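Skevgate Shared Workshop
Home | Talks | Build logs | Bench booking | Contact
December
Posted by the Hetance build group

Speaker notes: Hetance, a two-arm table build

Start without slides. Say what the talk covers: mounting, the reference grid, calibration, cabling. Software gets five minutes at the end and no more. Anyone who wants the planner in detail can read the repository.

Mounting. Two arms on one table, each on its own square plate, bolted near the far edge. We tried a free-standing frame first and gave it up. The table was stiffer than anything we could afford to build, and it was already there. State the order of work: plates down finger-tight, arms on, check both bases with a level, then torque the bolts in a cross pattern. Check them again after the first long run. Ours had moved on the first check and have not moved on the second.

Naming. The left and right arms are named from the robot's side of the table. From the operator's side they are reversed. Say this early and repeat it, as half the questions last time came from people who had them the wrong way round. The configuration files use the robot's side throughout.

Surface. Brown paper over the whole top, blue masking tape on the paper. The paper is matt, costs very little and can be replaced in one evening. Bare table gave us glare under the workshop lights and the object detector did not cope with it. Mark the lines with a long rule and lay the tape to the marks. Do not pull it tight, as it creeps back overnight and lifts at the crossings.

The grid is for people. The arms do not read it. It lets the operator put an object back in the same cell between runs and write the cell in the log. The accuracy of the tape is therefore the accuracy of a hand with a roll of tape, and should be quoted as such.

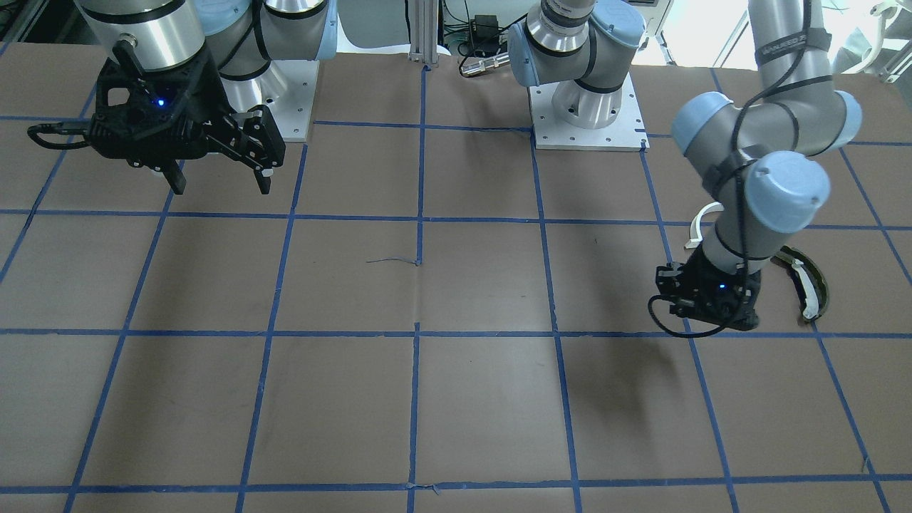 Calibration. Each arm is touched off against 4 fixed points, and the same points are used for both arms so that the two frames agree. Pause here and draw the transform on the board. The common mistake is to calibrate each arm well on its own and never compare them. Our worst disagreement was 14 mm, traced to a sign error in one offset. Tell it briefly and move on.

Grippers. Parallel, two fingers, the same body on both arms. Thin objects lying flat are still the weak point. Curved objects depend on which way up they are placed, so orientation goes in the log next to the cell.

Cabling. Leave a loop at the gripper and tie the rest along the arm. Move every joint through its full travel by hand before closing the ties. The loop must clear the fingers at full wrist rotation. We used the Trukatholm cable guide as a starting point and then shortened nearly every run in it.

Logging. 1,679 runs recorded since the second rebuild. Of these, 96 were thrown out for a missing or wrong cell entry. Do not give a success rate. The task changed twice in that period and a single number would mean nothing.

Software. Planner on one machine, logging on another. The Koutsoukos scheduler decides which arm may enter the shared middle zone, and the other waits outside it. It is slow and it has been reliable. Mention the stop button and where it is mounted.

Expected questions: cost, noise, whether one arm would do. For most single-object tasks one arm would do.

Bench is free for hands-on from 7 pm on Tuesday. Bring safety glasses.

Recent items
Trukatholm cable guide: corrections
Koutsoukos scheduler, setup notes
Replacing the paper top
Skevgate bench rules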